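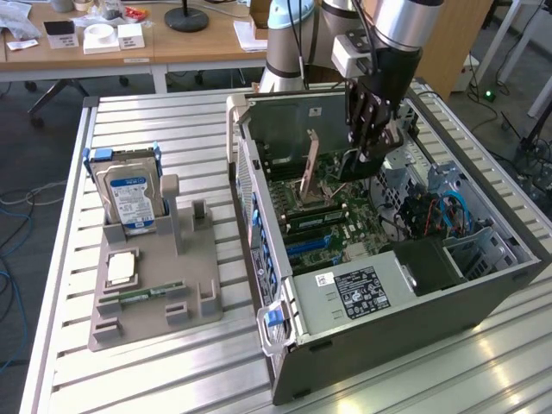
GRIRNVILLE, 20 August 2026. Susik Computer Recovery will open a desktop refurbishing shop on Koubek Street in October, the company announced today. The shop will take in retired office towers from schools, clinics and local businesses, and will return working machines to use in the Grirnville area.

Each tower will be opened and inspected before any part is replaced. Memory, hard drives and power supplies will be tested separately. Drives will be erased or, at the owner's request, handed back. Parts that pass will be kept in stock for later repairs, and the remaining metal and circuit boards will go to Denda Recycling.

Susik expects to process 700 desktops in its first year. Of these, 178 have already been promised by the Grirnville school district. The shop will employ 13 people.

Organizations wishing to donate equipment may register at the company's front office. Cables and keyboards are accepted. Monitors are not accepted at this time.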